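Sonideck Ferkus
Hand-held gripper pair for recording manipulation demonstrations

Item 803-F. Sold as a matched pair, left and right. Single units are available as spares to people who already own a pair and have dropped one.

The Ferkus is for teams who want a robot to learn household and kitchen work and would like the teaching to be done by a person with ordinary elbows. You hold one gripper in each hand, do the job, and the pair records what your hands were up to. Your robot can stay in its crate until you have something to show it.

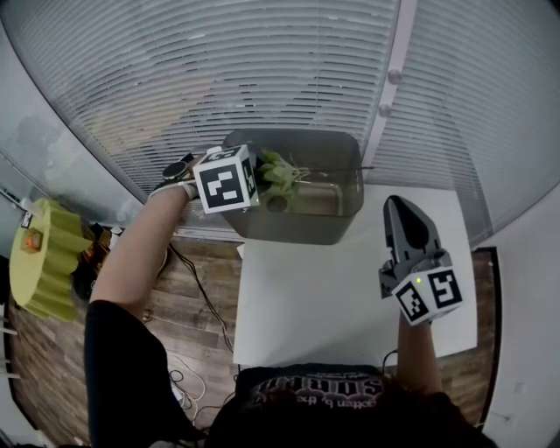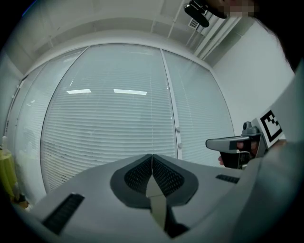 Most of our customers start with blocks. We understand the appeal of blocks, which hold still and have never wilted. But the Ferkus was designed for the things people really want done, and those tend to be soft, slippery, or attached to a stem. The paired finger pads carry a diamond-patterned mesh and come together at a narrow tip, so you can go after a single leaf or take hold of the whole bunch. Leafy greens in a plastic tub, as in the first picture, make a fine opening exercise for a new operator: the stems want one kind of grip, the leaves want another, and the tub has walls that punish a lazy approach angle. Expect the first few bunches to look like salad.

Tracking

Each gripper carries a marker cube printed with square black-and-white codes. The cubes let the software work out where each hand is and which way it is pointing. Keep them clean. Soy sauce on a marker is the leading cause of support email, and we say this with affection. If a code gets scratched, peel it off and fit a new one from the sheet in the lid of the case, then run the short calibration again.

Getting set up

Plan on a table you can reach across without leaning your stomach on it, and enough even light to read a recipe by. Close the blinds if the sun comes straight in. Run the cables behind the operator and tape them down, or don't, and meet your floor.

The recording software is called Zoloner, a name chosen before the marketing department existed. It saves one session per task, lets you mark bad takes as you go, and exports to plain folders that you can open without asking our permission. Both hands share a clock, so there is no lining up of left and right afterward.

What's in the case

Left gripper and right gripper, with cubes fitted
4 spare finger pads
Spare marker sheet
Two cables, with strain relief that works
Calibration board
Printed manual, 11 pages, one of which is blank

From a customer

"We bought the Rao first and it was fine for boxes. The Ferkus is the one that gets used. My left hand is still worse than my right, but the manual was pretty frank about that." Yamuna Suvarna

Ferkus or Rao?

The Rao is our older, heavier single gripper. It has a wider opening and a stiffer trigger, and it suits warehouse cartons and people with strong forearms. If your tasks need one hand to steady something while the other does the work, buy the Ferkus. If you own a Rao already, its recordings open in Zoloner, though it can't be used as half of a Ferkus pair. Please stop trying.

Care

Wipe the pads with a damp cloth after food work. The pads come off for proper washing; the bodies do not go in the sink, the dishwasher, or the tub with the greens. Replace the pads when the mesh goes smooth.

Price and delivery

$2,066 per pair, case included. Orders placed now ship in December. Spare pads and marker sheets ship right away, from a shelf we can see from here.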